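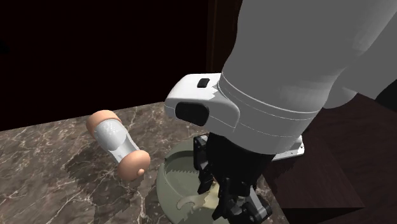 4. Adding your first coins to the Brelura album

By now you should have the program installed and an empty album open. I keep mine named Madside, after the shop where I bought my first starter lot, but call yours whatever you like.

1. Click New Entry, top left. A blank card opens.

2. Fill in country, face value and year. If the coin shows two dates (lots of commemoratives do!), put the year of issue in Year and the other one in Notes. I mixed these up on 17 coins when I started and had to go back through every single one.

3. Weigh the coin and type in the grams. Zero the scale first, with the empty dish on it.

4. Pick a grade from the list. Go one lower than you want to — we all love our own coins a bit too much.

5. Press Save. The card gets a number, and that number stays with the coin for good, even if you sell it.

Note: the Carkura import file still has the old country names in it. If you load it, expect to fix a few by hand. The February update was supposed to sort this out and it only got about half of them.
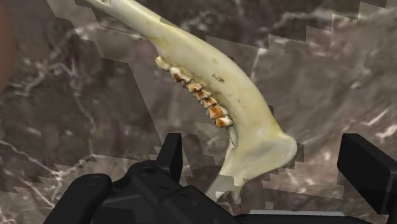 6. Write the card number on the paper holder before the coin goes in. Pencil is fine. Never press a pen down on a holder with a coin already inside, it can leave a mark on the metal.

7. Set your holder size under Options, then Storage. My Mfaume pages take 30 holders each, so I typed 30 and the page numbers filled themselves in. Lovely feature, badly hidden.

CAUTION: don't clean anything before you enter it. No polish, no baking soda, no toothpaste. If there's loose grit, a rinse in distilled water and a pat with a soft cloth is as far as I'd go.

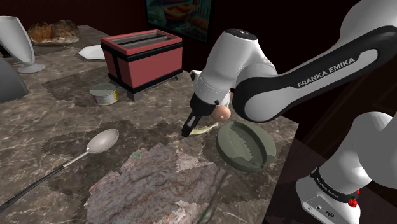 8. Back up the album. File, then Make Copy, and put the copy on a different drive. I keep 3 of them, the latest dated 2018-10-14, with 790 cards in it — and yes, I've needed one.

If Save stays gray, you've left Year empty. Type a zero for undated pieces and it wakes right up. Sets and rolls work a little differently, so leave those alone until section 5.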